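I own one good container and forty bad ones. The good one is a wide gray bin with flat walls and no lid, and I'd like to make the case for it - well, for the whole idea of it - against everyone who has ever told me that everything in a home needs its own little labeled compartment.

A bit of background. Last August I moved from a two-bedroom in Brerbridge to a place about half the size, and in a fit of optimism I bought a drawer system from Vaniveo. You may have seen these. It came with 96 inserts. Slots for batteries, slots for tape, a tiny round cup that I think was meant for thumbtacks (I don't own thumbtacks). I spent two full evenings snapping them together on the floor and I was so happy! I took my sister on a tour of my drawers over the phone. She was very kind about it.

By the time the heating came on, I'd stopped using it. The batteries were in the tape slot. The tape was on top of the fridge. And the stuff that doesn't fit any slot at all, the lotion and the half-pack of something and the bottle I brought home from my mother's, had spread over the kitchen counter and was working its way toward the stove.

## The trouble with a place for everything

I grew up on that saying, a place for everything and everything in its place, and I think it's fine advice for a workshop. Dalibor Ondrejka, who had the unit below mine in Brerbridge, kept his tools on a pegboard with the outline of each one painted behind it, and he could find a three-eighths socket in the dark. But a socket is always going to be a socket. He's had the same ones for thirty years.

Household stuff isn't like that. It comes and goes. You buy a bottle of one thing, finish it, and the next bottle is a different shape because they changed the bottle. You get a packet of something on sale and it's too long for the slot by half an inch. So either you rearrange the whole drawer or you put the packet down on the counter "for now," and I think we all know how long for now lasts at my house.

The other thing is that every compartment is a decision. Is lip balm medicine or makeup? Are birthday candles baking or party? I once stood in my hallway at eleven at night holding a lint roller, trying to decide whether it was laundry or clothing care, and I went to bed with it still in my hand.

## What an open bin does

An open bin asks one question, and the question is "does this go in the bin?" Yes or no. You drop it in and go on with your evening.

People hear this and picture a junk drawer, and I get it, I've had junk drawers that needed a shoulder to close. But a junk drawer is shallow and crammed and it hides. A proper bin has a broad floor, and it's open on top, so you look down and you can see what you've got. A purple package shows up from across the room. A clear bottle with a white label on it is a little sneakier, but you still find it in a second or two, and you didn't have to remember where past-you filed it.

I'd also like to defend scuffs. Mine is scratched all over the bottom and I've stopped caring, because a scratched bin is one that things get thrown into, and that's what I want it for. I was precious about the white drawers. I wiped them! I never once wiped out the bin until something leaked.

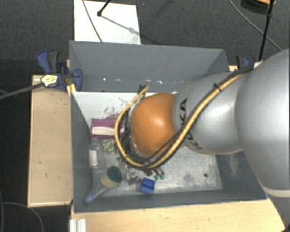

## Leave some floor showing

If I have one rule it's this one. You want bare bottom in there. When the stuff is gathered over on one side and the rest is open, you can push things around with one hand and see what's under what. The day the floor disappears, you've got a junk drawer with high walls and you should go through it.

I go through mine maybe once a month, with coffee, and it's quick. Anything empty goes out. Anything I've moved aside three times without using goes in a bag for the swap table at Louro, the café on my corner. I don't line things up. I did try standing all the bottles along one wall and it looked very nice until I wanted the one at the back.

And please don't buy dividers for it. I know they make them. The store in Plikow where I got mine had a whole rack of dividers right beside the bins, and I stood there with a set in my hand feeling the old excitement, and I put them back - it was a near thing.

## Where I'll give ground

My friend Salvador Antunes thinks all of this is laziness with a philosophy attached, and he's partly right. He also has a spice rack with 49 jars in alphabetical order and can cook a dinner for twelve without opening a cupboard twice, so I listen to him on some things. Spices should be in order. Medicine should be somewhere high, with a door. Papers don't belong in a bin ever; I lost a car title that way for most of a spring.

He also says a bin only works if you live alone, and I'm less sure there. When my nephews stayed with me they ignored every drawer in the place but they used the bin from the first day, no instructions. One of them put a sandwich in it, so I'm not calling it a perfect record.

But for the ordinary drift of small things, I'd take one scuffed gray bin over any number of clever inserts. The Vaniveo drawers are still in my closet, by the way. If you're near Brerbridge and want up to 96 little compartments, they're free, and I'll throw in the thumbtack cup.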